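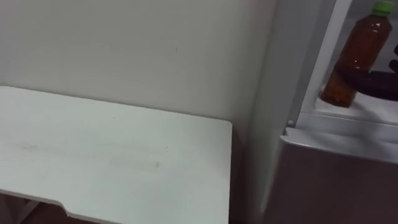 How to get scuffs off a white tabletop without buying rubbish

Search for this and you will be told to use toothpaste, baking soda, a magic sponge and a spray that costs more than your lunch. I have tried most of them on white desks and kitchen tables, and I don't trust anyone who claims one product does the lot. A scuff is usually something left on the surface. A scratch is a bit of surface that has gone. No spray brings that back, whatever the label says.

What you need

Washing-up liquid
Warm water
2 soft cloths, one for washing and one for drying
A white pencil rubber

Step 1. Wash it properly

Put a small squirt of washing-up liquid in a bowl of warm water, wring the cloth out hard and go over the whole top, edges included. Rinse with clean water and dry it. Half the marks people complain about are old cleaner that was never wiped off. Torkside sell a "pre-wash" for this stage. It smelled of lemons and did what the washing-up liquid did.

Step 2. Try the rubber

Rub along the mark, lightly, for a few seconds. Use a white one, as the coloured sort can leave a stain of its own. Brush away the crumbs and look at the top from low down with the light behind it. Grey streaks from bags and box corners often go at this point. 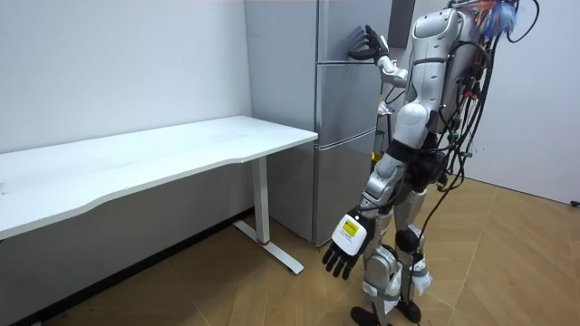
Step 3. Think twice about the sponge

Melamine sponges work by wearing away whatever they touch. On a matt top that can leave a shiny patch, which you will notice far more than the scuff. If you must, test it underneath first, keep it damp and stop after 3 strokes. Ottilie Rüegg wrote in to say she has used the Bristora one every week since February with no harm done. Fine, but I'd like to see that table in a year.

Step 4. Leave the toothpaste in the bathroom

It is a mild grit with mint in it, and it gets into every join.

What about polish?

Celtance claim theirs "seals" a laminate top. I couldn't tell the treated half from the other one, except that it showed fingerprints sooner. If marks are still there after step 3, you are probably looking at scratches, so put a mat over them or live with it.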